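Luvdale Shared Workshop – Member Forum
Board: Projects in Progress
Topic: Two-arm block sorting cell, bench allocation and wiring

vramasamy
Posted Thursday, 9:12 AM

Members are advised that the two-arm sorting cell remains on the long bench through the end of April. The build is registered under my name and that of Botond Csizmadia. The purpose of this thread is to collect technical comments before the wiring is made permanent. Comments on the bench allocation itself should go to the Space Use board.

Present status is as follows. Both arms are mounted to the front rail. The three-compartment bin is in its intended position toward the rear of the table. The control software runs on a secondhand Denico computer and records joint positions for both arms. We have budgeted 38 hours of bench time for the remaining work, of which 12 have been used.

Two matters are open: the routing of the wrist cables, and whether the patterned panels should be replaced.

g.parn
Posted Thursday, 10:40 AM

Thank you for the notice. I wish to record an objection to the patterned panels. Color segmentation of red blocks against a red floral print is an avoidable difficulty. When I constructed a comparable cell at home, I used plain matte gray card on three sides and my false detections fell sharply within one evening. I would recommend the same before any further recordings are made.

csizmadia_b
Posted Thursday, 11:25 AM

The objection is noted. I do not agree with it. The panels were selected by both builders, and the detection region is limited in software to the bin and the tabletop. A cell that functions only against gray card will fail as soon as it is moved to a kitchen or a classroom, and both of those are places where we intend to show it.

g.parn
Posted Thursday, 11:58 AM

A restricted region does not help when a gripper carries a red block above the bin and the wall lies directly behind it from the viewpoint of the camera. I would ask that the builders test this case specifically and post the result.

vramasamy
Posted Thursday, 1:30 PM

The request is reasonable. We will run the test with red blocks only, first with the present panels and then with plain card clipped over them. The figures for both will be posted here.

mvoros
Posted Thursday, 2:15 PM

My comment concerns the cables. A free loop at the wrist is acceptable for slow movement, but it should be secured at two points on the link so that no load reaches the connector. On my own Starell arm the connector failed after 2,000 cycles, and the replacement took 4 weeks to arrive. Spiral wrap is preferable to zip ties – the latter will cut into the jacket if overtightened.

I would also ask whether the arms have a common emergency stop. The posted rules for shared benches require one within reach of the operator.

csizmadia_b
Posted Thursday, 2:50 PM

A common stop is installed and interrupts motor power to both arms. It does not interrupt power to the computer, so the log is preserved. Spiral wrap has been ordered.

vramasamy
Posted Thursday, 4:05 PM

For reference in the cable discussion, the current arrangement is attached. Further comments are invited, particularly on strain relief at the wrists.

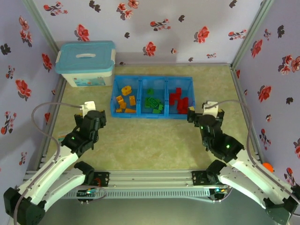

Yao-tsung Yang
Posted Thursday, 5:20 PM

I support the recommendation of two fixing points. The first should be placed close to the wrist and the second near the elbow, with enough slack between them for the full range of the joint. Please move each arm through its limits by hand, with motor power off, before the wrap is closed. I have a spare length of wrap in my locker and can bring it to the bench this evening if the order is delayed.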